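# Outerwear storage, entry for Jun 28, 2025

Subject: preparing the black puffer jacket for summer storage. Work surface: the bed, duvet left on.
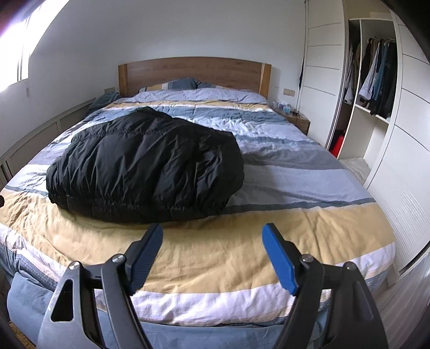
A comment from the Pordale group was received before work began: padded jackets should be hung through the summer and never packed, as the filling at the shoulders takes months to recover. The comment is noted. The closet rail at Stusa is full, however, and hanging is therefore limited to wool coats until the second rail is installed. The jacket will be folded and stored in a cloth bag, without vacuum compression.

**Condition before folding**

The jacket was left bunched on the duvet at the start. The quilting is puffy and the outer fabric is matte, with a slight sheen where it is crumpled on the right. Deep creases run down the front of the mound. No judgment on the filling should be made from the bunched state; the jacket is to be opened flat first and each section pressed lightly by hand.

The duvet was not straightened beforehand. The mustard band at the foot is heavily wrinkled on the left side, and this makes it a poor guide for squaring a fold. For future entries, smooth the cover first and use the edge of the band as a straight line. The stripes are useful for this purpose when they lie flat.

**Procedure adopted**

1. Empty all pockets. Check any inner pocket separately.
2. Close the front fastening fully.
3. Lay the jacket face down and bring the sleeves across the back, one over the other, without pulling at the seams.
4. Fold in from each side to the width of the bag.
5. Fold from the hem toward the collar in 2 turns. Press the air out with the flat of the hand and wait before the second turn.
6. Place in the bag with the collar at the top. Tie loosely.

The rolling method used in January on the Kateo vest is discontinued. It gave a smaller bundle, but the filling had moved to the lower sections by the time the vest was unpacked, and 4 of the sections had to be worked loose by hand.

**Materials**

Greco cotton bag, large. The medium size was tried on the vest and is too narrow for anything with sleeves. Lavender sachets are kept outside the bag, on the shelf, as the oil marked a lining last year. Stock remaining: 6 sachets, 2 large bags. The bags are to be washed without softener before use.

Weight on top of the stored bag is not to exceed 300 grams, in practice a single folded scarf. Blankets go on the lower shelf. The previous arrangement, with blankets above the jackets, is withdrawn.

**Labeling**

Label to show item, color, date stored and method of folding. Pencil on card, tied to the drawstring. Adhesive labels leave a residue on the cotton and should be used up on the cardboard boxes only.

**Open points**

- The Pordale comment deserves a proper comparison. When the second rail is available, hang one padded jacket and bag another for the same period, then record the thickness at the shoulder for both.
- Confirm whether the Stusa closet stays dry at floor level. The lower shelf has not been checked since January.
- Purchase of further large bags to be decided after the wool coats have been sorted.
- Duvet cover to be changed once the outerwear is finished. Any remaining folding should be completed before the clean cover goes on.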